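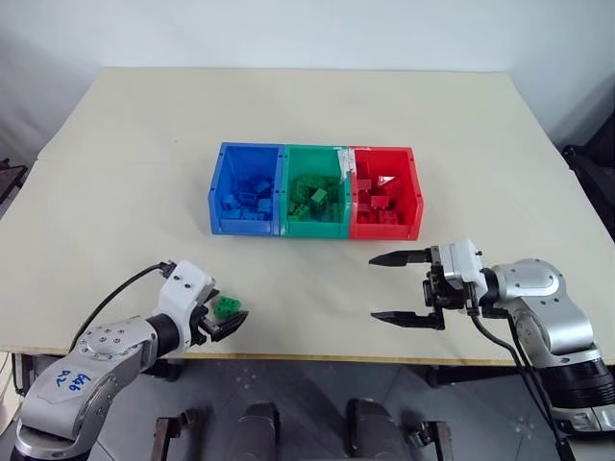 Bukance is looking for a part-time parts and returns clerk at our Hesley warehouse. We sell replacement hardware for windows and interior doors: hinges, latches, sash locks, closers and the screws that go with them. Customers send back what they ordered wrong, and the clerk's job is to decide whether each item goes back on the shelf, back to the supplier or out for scrap. Sorting is done by color, into open plastic bins set side by side on a table: blue for restock, green for supplier, red for scrap. The rest of the job is paperwork and walking.

Home | About Us | Catalog | Jobs | Contact

Print this page | E-mail this page

The position

Hours are 7:30 to noon, Monday through Friday. From the second week of December until the holiday shutdown we ask for two extra afternoons a week, paid at the overtime rate. There is no weekend work.

You will open returned packages, match each item to its order and enter the result in our stock system. The catalog has some 2000 part numbers and many of them look alike. You are not expected to know them on arrival. Reda Ezzat, who has run returns for six years and is moving to purchasing, will train you for the first four weeks.

You will also pick small orders when the returns shelf is clear, and help with the yearly stock count. Some lifting is involved. The heaviest cartons are door closers, packed at 60 pounds, and these are moved by two people or with the hand truck.

What we need from you

- You can read a parts drawing, or are willing to learn.
- You can tell left-hand from right-hand hinges after being shown.
- You write legibly. Tags are still filled out by hand.
- You can be on your feet for most of a shift.
- You can distinguish colors reliably.

Warehouse experience is useful but not required. A forklift license is not needed for this job -- if you have one, please mention it anyway.

Pay and benefits

Starting pay depends on experience and will be discussed at the interview. There is a review after 90 days. Part-time staff receive paid holidays and a $400 yearly allowance for boots and work clothes. The 67 bus from Bremville stops across the road, and parking is free behind the building.

How to apply

Send a short letter and a list of your past jobs to Faustine Caron in the Hesley office, by mail or through the Contact page. Please give the names of two people we can call. A formal resume is fine but not necessary. Applications are open through the end of January 2018, and interviews will be held the week after with Faustine Caron and the warehouse manager, Baptiste Sabatier. Everyone who applies will get an answer.

Questions about the work itself can go to Baptiste Sabatier. He is easiest to reach after 1:00, when the morning trucks are gone.

Print this page | E-mail this page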